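Tornska desk, six months in

Bought this in January when I went to four days at home. £178 plus delivery. Wanted something plain that would fit the back bedroom and not cost the earth. Tornska do it in three widths, I got the middle one.

Delivery fine. Two boxes, one of them very heavy, driver left both at the bottom of the stairs and was off before I had my shoes on. Get someone to help. My neighbour Craig took the other end and even so we had a rest halfway.

Putting it together: the sheet says 40 minutes. Took me most of an evening. Steps 5 and 6 are the wrong way round, if you fix the crossbar first you can't get at the bolts behind it. Bolts themselves are good, all there, one spare. Allen key is rubbish, use your own.

Once its up it's solid. No wobble even when I lean on it, and I do lean. Height is fixed, so if you're tall try one in the shop first. I'm 5'6 and it suits me.
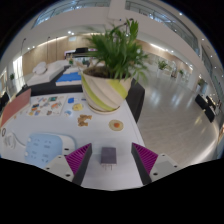
Does it mark easily?
Tea rings wipe off if you catch them the same day. Biro needs a bit of washing up liquid and some elbow grease. I've one scratch near the front from dragging a stapler accross and that's there for good.

Cable hole is too small. Plug won't go through, only the bare lead, so anything with a moulded plug has to hang off the back. Daft. I wrote to Tornska and got a polite reply from a Marion Swanson, who said she'd pass it on. Nothing since.

Looked at the Brovex one before this. Nicer legs, drawer included, but dearer and a ten week wait. Glad I didn't hold out.

Four stars. Would of been five with a bigger hole.

Annag Semple, Devcombe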